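Two Grippers, One Table: Final Report
Brock Tremblay and Iman Mansour
Feb 5, 2023

1. What we set out to do

Our original proposal promised a comparison of three grippers, two controllers and a camera study. Our advisor read it, wrote "in what year?" in the margin, and handed it back. We compared two grippers.

The first, which we call the Fikside, is a hand-held tool with two parallel fingers and a camera looking down past them. The second, the Simard, has the same finger spacing but a curved, softer jaw. Both were squeezed by hand, so any skill in this report belongs to whoever was holding the trigger. Iman is better at it. Brock asked for that sentence to be removed and was outvoted by the person typing.

2. Setup

We used four objects: a pencil, a steel washer, a folded index card and a plastic bottle cap. Each was put down on the table, picked up, held for a slow count of five and released into a tray. A pick counted only if the object survived the full count without slipping or rotating more than a quarter turn. We argued over the quarter turn for an entire afternoon and then settled it with a protractor, which we should have done first.

The plan was 1,000 picks per gripper. The Fikside got all of its picks. The Simard got 244 before its linkage cracked, and the replacement part from Vellatico arrived the morning after our last lab slot. The two success rates below therefore rest on very different amounts of evidence, and we have tried to write as though we remember that.

3. The pads

The Fikside's fingers came bare, and bare fingers were useless on the washer. We stuck a thin black textured pad to each inner face, using the adhesive recommended by the Grolonero build notes. The notes say to let it cure overnight. We let it cure over lunch.
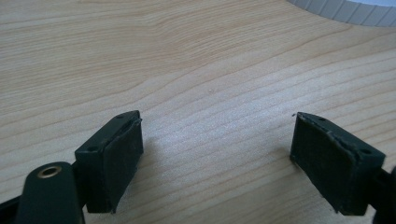

Figure 1. Fikside fingers, open, over the table. Note the torn edge of the right-hand pad.

Pad condition mattered more than anything we had planned to measure. With ragged upper edges, thin objects tended to catch on the loose material and tip over instead of seating flat between the fingers. The index card was the worst offender. Low grips, with the card well down between the pads, mostly avoided the problem, and once Iman noticed this she started gripping low without telling Brock. Her success rate on the card went up for two sessions before it came out in conversation. Those sessions are marked in the appendix.

4. Results

On the pencil and the bottle cap we could not tell the two grippers apart. On the washer the Fikside was clearly ahead, mostly because the Simard's soft jaw folded under itself when pushed against the table. On the card the Simard won by a margin large enough that even its short run is hard to explain away.

The camera view was useful for lining up the fingers and poor for judging height. Pale grain under a bright light gives you very little to go on when you are trying to decide whether a finger is touching the table or hovering above it. We both developed the habit of tapping the surface first. This is not in our written procedure and it should be.

5. What we would change

Cure the adhesive overnight. Photograph the pads at the start of every session, with a fixed light, so that wear can be plotted against failures. Order two of any part that moves. Put a dark mat with a printed grid on the table.

We would also swap operators on a schedule. Ours was decided by who had a class, so nearly all of the washer picks are Brock's and most of the card picks are Iman's, and we can't fully separate the gripper from the hand around it. Brock has offered to redo the card set in May, gripping low.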